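Toludness equipment planning: README

Shopping list and budget notes for our garment-handling setup

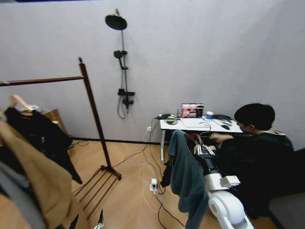 Welcome! This folder holds everything we use to decide what to buy next for the arm and the hanging task. It started as one messy spreadsheet and grew, and I'm really pleased with how much easier it is to plan from now.

What's in the folder

budget.csv: one row per item, with price, supplier, and status
wishlist.txt: things we'd love but haven't priced
quotes/: PDFs from Rindov and Yook, newest first
spares.csv: hand and wrist parts, with lead times

Where the money goes

The hand eats most of it. We set aside 900 dollars for finger and tendon spares from Rindov, and 800 for a second power supply and proper cable routing from Yook. Please don't cut the cable line to pay for something shinier! Wooden hangers, shirts, and coats are cheap and come out of the general supplies row. Buy different weights of fabric if you can, a heavy coat pulls on the wrist very differently than a shirt does.

Lead times

Rindov quotes 6 weeks on finger parts. Yook ships in 2. Anything we want working in November has to be ordered with that in mind.

Still open

Rent or buy a second arm? Firkik offers both, and I haven't worked out the break-even yet (the rental quote leaves out shipping).
A wider clothes rack would be great too. Add links to wishlist.txt.

Prices are in US dollars before tax. Last updated Monday, September 7, 2026.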